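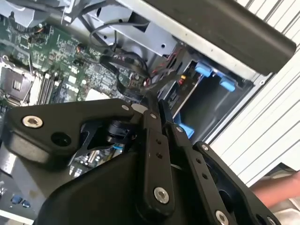

April, by Meinir Prosser
Filed under: Workshop

I put off opening up old desktop computers for years, and now I look forward to it (my family has opinions about this). There's something very satisfying about taking a dusty tower from a closet, getting the side off, and sorting out what's worth keeping. So these are my notes from the workbench, written down mostly so I stop forgetting them myself.

First, power. Shut it down properly, switch it off at the back, pull the plug, then hold the power button in for a few seconds. I do this even when the thing has been sitting unplugged in the garage since forever. Leave the power supply box itself closed, always. I don't care how much fluff is in there.

Lay the tower on its side on an old bath towel. It won't slide, it won't scratch the bench, and when you drop a screw it stays put! Well, mostly. I once found one in my slipper.

Screws go in a muffin tin. Case screws in one cup, drive screws in the next, and the odd ones get a scrap of masking tape with a note. Drive screws and case screws look like twins until you try to force the wrong one, so don't mix them.

If the processor has been taken out, treat that empty socket like it's made of sugar. Depending on the type, there may be tiny springy pins down in there, and a sleeve or a paintbrush can bend them before you notice. I cover mine with the plastic cap if I still have it. No cap, then I just keep well clear and do my dusting elsewhere.

For dust I use a soft, clean brush and short puffs from a can, held upright. Hold the fan blades still with a finger while you do it. I paid $3 for my brush at the Kiltura hardware store and it has outlasted two vacuum cleaners.

Now, cables. Take a picture with your phone before you unplug anything, then take another from the other side. When it comes to the flat little data plugs, feel for a clip and squeeze it before you pull, and pull on the plug, never the wire. I tie a bit of colored yarn around anything I know I'll want to find again. 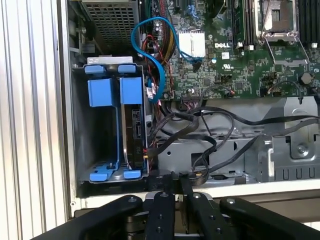

Bowen wrote in after my last page to say that the drive is the part people should worry about, and that a computer should never go to the recycling place with one still inside. Erase it if it still runs, and if it doesn't, take it out and keep it until you can have it destroyed.

I agree with every word. Lots of cases hold their drives with plastic latches instead of screws, and old plastic gets brittle, so go gently - press, wiggle, slide. If it won't budge, look for a screw hiding on the far side before you lean on it. Once it's out, write the date and whose it was on a piece of tape and put it somewhere padded. I use a lunch box lined with a dish towel.

Before the side goes back on, I run my eye over every plug one more time and tuck the loose wires away from the fans. Then I count nothing and trust the muffin tin - if a cup still has screws in it, I'm not done.

Search this site: enter keyword Go

Contact Meinir | Copyright Meinir Prosser | Back to top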